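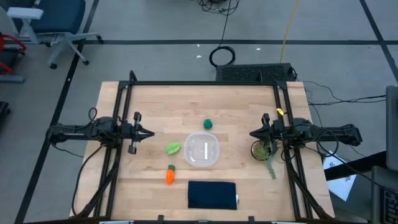
A reader wrote in to say that every batch of beans she sprouts at home turns slimy by the third day, and could we please go through the whole thing from the start, slowly. Gladly! Sprouting is my favourite bit of kitchen gardening, and slime nearly always comes down to poor draining.

What you need

65 g of dried mung beans (whole, not split)
A wide jar or a clear box that holds at least a litre
A square of muslin and a rubber band
A sieve

I buy my beans from Latora, but any that are sold for eating will do. Don't use garden seed, as it may have been treated.

Day one, evening

Tip the beans on to a plate and pick out the broken ones, which rot before they sprout. Rinse well, put them in the jar and cover with 200 ml of cold water. Leave overnight. They swell a lot, so don't be tempted to double up in a small jar!

Day two

Drain through the muslin, rinse and drain again. Now prop the jar upside down at a slant in a bowl and leave it there, out of the sun. If you're using a box, tip the beans into the sieve, shake it hard for longer than feels sensible, then spread them back in a thin layer with the lid resting loosely on top.

Rinse and drain morning and evening. In hot weather add a midday rinse.

Days three to five

Little white tails appear, and this is the lovely part – you look in before breakfast and they've grown again overnight. I stop when they're as long as the bean, but carry on another day if you like more crunch. A fresh, grassy smell is what you want. Throw the lot away if it smells sour.

Give them one last rinse, let them dry on a tea towel and put them in the fridge. Eat within two days, and cook them until steaming hot all the way through. They're wonderful thrown into a very hot pan with garlic and a splash of soy sauce.

In November my kitchen is chilly and they need an extra day or so.

Updated 18 Aug 2023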